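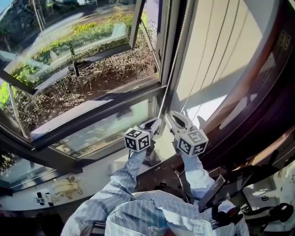
6. If the left gripper drops out

Mine quit at the window task, 30 minutes in, and I kept going for ages before I noticed. Don't be me!

1. Stop recording and set both grippers down.
2. In Mestent, open Tracking and look for a red L.
3. Wipe the marker cube with a dry cloth and check that it doesn't wiggle.
4. Reseat the cable, then restart.

Note: bright sun set mine off twice (pull the blind if you have one).

Caution: never reach past the sill while the error tone is going.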